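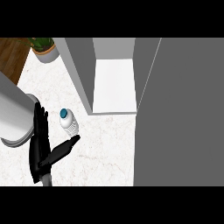 Pregrasp stage, thumb clearance and the letterbox problem

Filed under: Lab log / Manipulation / Sim

Wednesday, starting 9:40. Picking up from Golshifteh's handover note. Goal for the day: find out why the bottle task stalls between pregrasp and close when the planner says it has a valid path.

Setup is the same as her last run. Jiva planner, Ustero scene, right hand only, one bottle standing on the marble floor with the big white cylinder to the left of the hand. Policy gives a wrist target and a hand synergy value, controller does the rest. The stage machine is approach, pregrasp, close, lift. I did not touch the policy weights.

Ran 62 episodes from the saved seeds. 18 never left pregrasp. The rest went to close, and I'm ignoring what they did after that for now.

Stills dumped at the pregrasp timeout all look much alike: four fingers straight and together on the near side of the bottle, thumb out on the diagonal with the tip down by the base, and the fingers up close to the cylinder rim. To my eye that is a usable opening. The stage machine disagrees and holds.

Transition condition, copied from the config:

pregrasp -> close when
 palm_to_object < d_close
 AND thumb_clearance > c_min
 AND env_clearance > c_env
 for 20 consecutive ticks

First guess was thumb_clearance, with the thumb tip being so near the bottle. Logged all three terms. Thumb clearance is small but above c_min in every stalled run. Palm distance passes. env_clearance is the one that fails, and it fails by flickering: true for a few ticks, false for one, counter resets. Longest streak in any stalled run was 17.

So the hand sits there being nearly satisfied until the timeout.

10:55. Looked at what env_clearance is measuring. It takes the minimum distance from any finger link to any static body. The cylinder goes in as a convex hull, and the hull was built with the default padding, so the planner's cylinder is fatter than the rendered one. The rim is where it matters, as that's the end the fingers sit against. Turned on the collision overlay and the padded hull comes out past the rim on the hand side. With the overlay off you'd never guess.

Flicker source: wrist controller is holding position with a little steady-state oscillation, I assume from the damping term Golshifteh lowered in July to make approach faster. Amplitude is tiny. It doesn't matter anywhere else because no other term is sitting right on its threshold.

Two possible fixes, tried separately.

a) Replace the consecutive tick counter with a low-pass filter on env_clearance and a hysteresis band. Stalls on the 18 saved seeds went to zero. I don't love it as the only fix, since it hides the bad hull.

b) Rebuild the hull with padding off for static bodies, keep padding on the hand links. Also cleared all the stalls on the same seeds, counter untouched. Planner time per query did not move enough to care about.

Committing (b). Leaving (a) on a branch for Golshifteh to look at. Damping stays where it is until somebody re-tunes approach and hold as separate gain sets – they should have been separate from the beginning.

13:20. Perception side. The pose estimator reads the rendered view, and the view is letterboxed, black band top and bottom. I had been treating the bands as harmless. The crop proposer does not. It normalizes box height by the full image, bands included, so every vertical coordinate is squeezed toward the middle. For the bottle the cap estimate comes out offset along the image vertical, and because we're seeing it almost straight down, that turns into an error across the floor and very little in height. That matches the bias in the Karimi eval plots, which I had blamed on calibration.

Patched the loader to strip the bands before normalization and shift the principal point to match. Don't do one without the other. I did, for half an hour, and got a beautifully consistent wrong answer.

Cap segmentation is fine. Teal on white is easy. The body mask is less fine: white bottle on white veined marble, and the mask leaks at the shoulder. The gray ridges lower down give it something to hold on to. Current estimator weights the cap centroid most, which covers for the leak as long as the fingers don't get over the cap. At pregrasp the tips are at about cap height in the image, so there isn't a lot to spare.

15:45. Also noticed the plant in the corner gets proposals from the crop stage now and then (leaf cluster, low score). Filtered by class before it reaches the planner. Leaving it.

Open items:

- Unit test that compares hull extents against visual mesh extents for every static body in the scene. Would have saved the morning.
- Split approach/hold gains.
- Log the name of the failing term on stage timeout. At present it prints "timeout: pregrasp" and nothing else.
- Rerun the full seed set with hull fix plus loader fix together. So far only tested apart.
- Ask Brardale whether their export letterboxes on purpose or whether it's our viewport setting.

– L. Zamani

3 comments

G. Salehi
Guilty on the damping. Hold gains were fine with the old counter of five ticks, then the count went up and I never went back. I'd merge (a) as well. Hysteresis is right regardless of the hull.

L. Zamani
OK, but with the raw value logged next to the filtered one.

tmk
Does stripping the bands break the old recorded episodes? Some of those were saved full height with no bands, and a fixed crop would eat real pixels.

Back to top | Manipulation group notebook | Contact the maintainers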